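Lurkonby Technical College Students Complete First Stage of Robot Arm Project
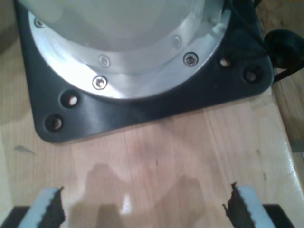

LURKONBY, 2026-01-29 – Students in the automation course at Lurkonby Technical College have completed the first stage of the Folard project, a two-term assignment in which they program a tabletop robot arm to pick up, sort and place small parts.

The class has 24 students working in teams. Since November the teams have logged 2,558 pick attempts, each recorded with the part type, the gripper opening and the result. The records are used to compare grip settings and to find positions where the arm misses a part or drops it.

In the second stage, each team will write a program that sorts a mixed tray of 86 parts without operator input. Programs will be scored on placement accuracy first and cycle time second. A run ends after 400 seconds, whether or not the tray is clear.

The course covers base mounting, cable routing, joint limits, gripper calibration and basic motion planning. Students must pass a written safety check before operating the arm. Prior programming experience is not required.

The Han Workshop Fund paid for spare gripper pads and test parts. Goneck, a local machine shop, cut the sorting trays to the class's drawings.

Results of the second stage will be posted on the college website at the end of the term. Team programs and test records will also be available there – schools may use them free of charge for teaching.

Media contact: Communications Office, Lurkonby Technical College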